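Mestum Community Help
Home | Browse topics | Unanswered | Sign in

Topics > Church and faith groups > Youth work > Residential courses

Splitting a two-week youth theology course into residential and weekly blocks

Posted by flullell_north

We run a summer theology course for 16 to 18 year olds from four churches in the same deanery. Until now it has been a single residential block of two weeks in August, with teaching in the mornings, placements in the afternoons and evening worship. The hire charge for the house has gone up to 1,288 for the second week alone, and several of the older ones now have jobs they can't leave for a fortnight.

The proposal is to keep one residential week and replace the other with 9 weekly evening sessions in the autumn term, held in the hall at Flullell. The teaching content would be the same. What I can't work out is the order. Our current syllabus runs like this:

Week 1 – reading scripture, vocation, a short history of the local churches
Week 2 – ethics, placements, preparing and leading a service

If the residential comes first, the placements fall in term time and have to be fitted round school. If the evenings come first, the group has not met properly before they start, and in my experience a group that hasn't eaten together doesn't talk.

Has anyone run a split course, and which way round did you do it? I would also like to know whether consent forms and leader checks taken for the residential can carry over to the evenings, or whether they count as separate activities. The diocesan guidance we were given covers "an event" and does not say what happens when the event has a gap in the middle. 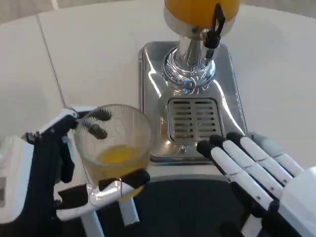
One further constraint. The house will only take bookings that start on a Tuesday, so the residential is in practice six nights, and the last morning is lost to cleaning and departures. I have been counting it as five teaching mornings. The present course has ten, so the evenings need to carry five mornings' worth of material. A morning is two and a half hours of teaching. An evening would be an hour and a half.

Posted by kestrel_row

We did this for 3 years. Residential first, every time.

The arithmetic is in your favour. Five mornings at two and a half hours is twelve and a half hours. Nine evenings at an hour and a half is thirteen and a half. That leaves you one hour spare, and you will lose it to notices and late arrivals, so plan the content for eight evenings and leave the ninth for the service.

On order: put scripture and vocation in the residential, as you have them now. Move the local history out to the evenings, where you can use the buildings themselves. We moved ours between the four churches and had each one host in turn. It cost nothing and the attendance held up better than when we stayed in one hall.

Ethics works well in the evenings. Each session can stand alone, so someone who misses a week is not lost when they return. Vocation does not work in the evenings. We tried it in our second year and the discussion restarted from nothing every week.

Placements are the real difficulty. We dropped the afternoon pattern and asked each young person to do 2 Saturday mornings at one placement, with a written note of a page or so afterwards. It is less than they would have done in a residential fortnight. I don't have an answer to that. Some of the placement hosts preferred it, as they only had to find a supervisor for a short spell.

On consent: we used one form listing both parts, with separate boxes for each, and the dates and venues printed on it. Medical details were checked again with parents before the first evening. If you add a venue later, send out a fresh form. Leader checks are a different matter and you should ask your safeguarding adviser, in writing, with the full list of dates attached.

Posted by tp_aebischer

Agree residential first. Check your insurance as well, ours covered the hall but not walking between churches.

Posted by lowfield_methodist

I would go the other way, or at least consider three evenings before the residential and six after. We have a course of a similar size using the Kunex workbooks, which assume some reading has been done before anyone arrives. Without the early sessions, the first two mornings go on explaining terms.

The early evenings need not be heavy. Ours are:

1. Introductions, a meal, practical arrangements for the house
2. How to read a passage – one psalm, one parable
3. Questions they want the course to cover, collected on paper and passed to the tutors

That also deals with the point about eating together. The first evening is mostly food, and parents can stay for the opening half hour to hand in forms and ask about transport.

The drawback is the calendar. For an August residential, the three evenings have to be in June or early July, and anyone sitting exams will be absent from at least one of them. We hold a place for those people regardless and send them the psalm and the parable by post.

For the closing service, fix the date with the host church before you fix anything else. Autumn fills up with harvest and then Advent planning, and we were once moved twice.

Related in Youth work
Minimum number of leaders for a mixed residential
Wording for a bursary letter to parents
Can under-18s lead prayers at a main service?
Finding placement hosts outside the church
Keeping a youth group going after the summer
Storing paper consent forms between terms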